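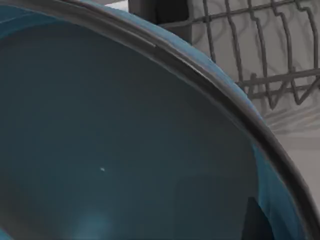 # Genum kitchen cell

Search this repository Go

Setup and maintenance notes for the simulated kitchen cell used in the Genum project. The cell has a fixed counter with a sink, a microwave and a dish rack, plus a set of loose dishes that are placed at reset. Keep this file in step with the config. If you change a mount or a camera, change it here in the same commit.

Last full check: Wednesday, February 4, 2026.

## What is in the repo

- `cell/` holds the scene files and fixture poses
- `arm/` holds the arm model, joint limits and gripper settings
- `cams/` has one file per camera
- `checks/` has the scripts named below
- `karaca/` is the reset and logging code, pulled in as a submodule

The dish models come from the Potetti set and are not stored here. Run `fetch_potetti.sh` after cloning. Without it the cell loads with the fixtures only and prints a warning for each missing dish.

## Setting up the cell

1. Clone with submodules and run the fetch script.
2. Load `cell/base` with the arm turned off. Let it settle for 200 steps. Nothing on the counter should drift. If a dish creeps, its collision mesh is probably out of date.
3. Turn the arm on and send it to the home pose. Check that the gripper opens and closes fully before going further.
4. Load the cameras. The overhead view should take in the microwave, with its door window and both control knobs, and the sink to the right of it. The foot of the faucet, where it meets the back rim of the sink, is the reference point for lining up this view.
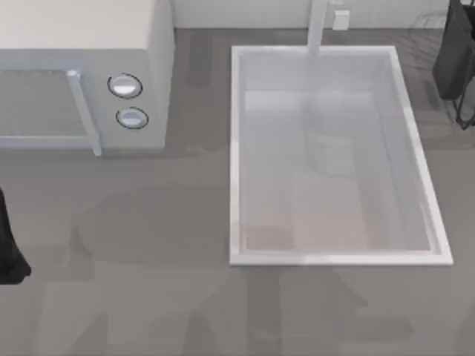 5. Run `checks/reach`. It moves the arm over the counter, the sink and the rack and reports any pose it cannot get to. A clean run has no failures at the sink and at most 2 at the far side of the rack.
6. Save the fixture poses with `karaca lock`. Reset will refuse to start on an unlocked cell.

## Regular checks

Run these after every change to the arm or the scene files, and before a long batch.

- Reset the cell 10 times in a row and compare the fixture poses. They must match exactly.
- Run the close camera check with a bowl on the counter. The rim and the inside wall should both render without holes or flicker.
- Look at the shadows on the counter. If they vanish, the light file failed to load and the default was used.
- Confirm the rack is a static body. It has come back as movable after a merge.

## Known faults and fixes

**Gripper stalls while closing.** The force limit goes back to its default when the arm model is reloaded. Run `arm/restore_limits`.

**Fingers pass through the bowl wall.** The walls are thin and the physics step is too long for a fast approach. Halve the step or slow the approach. We do both for sink tasks.

**Joint drift after long batches.** Shows up after almost 14 hours without a restart. Restart the simulator. Re-homing alone does not clear it.

**Knobs do not turn.** The knob joints are locked in the base scene. Use `cell/knobs_free` for microwave tasks.

## Versions

The April release will move to the Iltetti arm mounts, which sit higher. Saved fixture poses will still work. Camera files will not, so keep a copy of the old `cams/` folder if you need to replay earlier runs.

## Reporting a problem

Open an issue with the commit hash, the seed and the output of `checks/reach`. Attach the log from the failed run, including the reset that came before it.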